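Nadasden Hall Users' Forum
Board: Hire, Bookings and Facilities
Topic: Proposed change to table linen and deposit terms for hirers

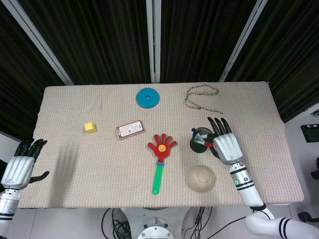 Marina Tzanetos (Bookings)
Posted 18:04

Members are invited to comment on the revised hire terms before they are adopted in September. The principal change concerns table coverings. At present the hall supplies cloths without charge and hirers are asked to return them clean. Under the revised terms, cloths would be supplied only on request, at a charge of 4 per cloth, and the general deposit would rise to 300 for any booking that includes food. Plain tables would remain free of charge. Regular groups would be treated in the same way as single hirers.

Comments should be confined to the terms themselves. Matters concerning the car park have a separate topic.

eastroom_quilters
Posted 18:31

Our group wishes to record an objection to the final point. We have hired the East Room every week for many years and bring no food beyond biscuits. We would ask that the words "any booking that includes food" be defined. If biscuits are food, the deposit is out of proportion to the risk.

Reijo Ojala
Posted 19:10

I support the charge and oppose the deposit. Laundering is a real cost and it is fair that those who use the cloths should meet it. A deposit of 300 is a different matter. It will fall hardest on families arranging a christening or a funeral tea, who may not have that sum to hand at short notice. The neighbouring hall at Eskola takes a card number and makes no charge unless damage is found. I would ask that the same be considered.

t_wardle
Posted 19:22

With respect to the previous contributor, the Eskola arrangement has been mentioned on this board before. A card number is of limited use once the card has expired. I have helped to close up after Sunday bookings and have seen candle wax, red wine and, on one occasion, hair dye on the cloths. The deposit should stand.

Reijo Ojala
Posted 19:40

Those are arguments for charging the hirers responsible. They do not justify holding money from everyone else.

lowfield_choir
Posted 20:15

May I ask whether hirers will be permitted to bring their own cloths? The terms are silent on this. Our members already own several of the correct length and would prefer to use them.

Marina Tzanetos (Bookings)
Posted 20:52

In reply to the points raised:

Hirers may bring their own cloths. A sentence to this effect will be added to section 4.

Tea, coffee and biscuits will not be treated as food for the purposes of the deposit. The wording will be amended.

The laundering contract with Zirkent is priced by the item, and the proposed charge covers that price only. It does not cover replacement.

The suggestion of a card guarantee has been noted. I am unable to say at this stage whether our payment provider, Wonix, offers it on our present tariff.

eastroom_quilters
Posted 21:06

Thank you. On that basis our objection is withdrawn, subject to sight of the amended wording.

t_wardle
Posted 21:19

I remain of the view that a card guarantee would be a mistake. Please record this with the other comments.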